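Petrenko wrestling wins again, Siregar gets No. 98

Petrenko took its 4th straight dual Saturday-style blowout or not, a win is a win, beating Warngate 31-24 in a packed gym. Came down to the last two bouts. Tirta Siregar got the pin at 152 for career win 98, and the home side of the bleachers was pretty loud about it.

Siregar was down 7-4 going into the third. Got an escape, then a takedown on the edge, then the fall with 20 seconds left. Warngate's bench wanted out of bounds. Ref said no.

"I was gassed," Siregar said. "Coach kept yelling hips, hips, so I just did that."

Warngate led early. Won three of the first four matches, including a quick tech fall at 113. Petrenko got it back in the middle weights, where it's been strong all season.

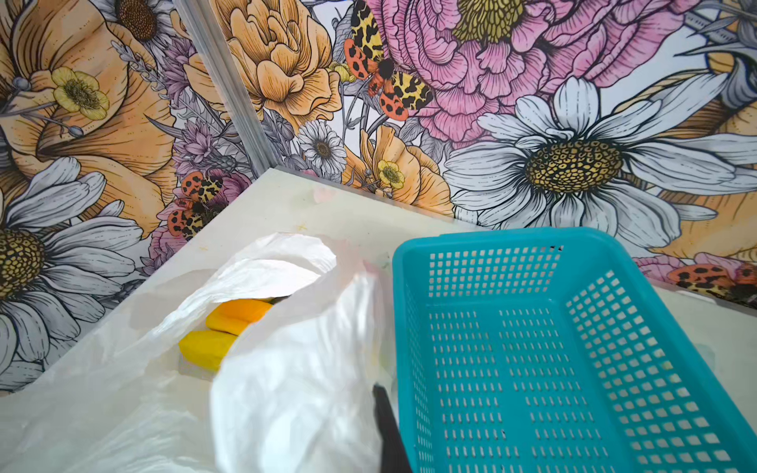

Two yellow bars in a plastic bag on a white tabletop.

Head coach Manon Després, in her second year, said the lineup is still moving around. Two starters were out, one with a shoulder, one with the flu. The freshman who filled in at 138 lost by a point and wrestled tough the whole way.

"We gave up bonus points we shouldn't of," Després said. "Fix that and it isn't this close."

Warngate drops to 5-3. Its heavyweight stayed unbeaten with a 3-1 decision in the final bout, but by then the dual was out of reach.

Next up for Petrenko is the Aler Invitational in December, two days, 16 teams. Siregar could hit 100 there. Only one other wrestler in school historry has done it. Weigh-ins start at 7 a.m., wrestling at 9. Doors open at 8 for fans. JV goes to Hasari the same weekend, bus leaves from the north lot.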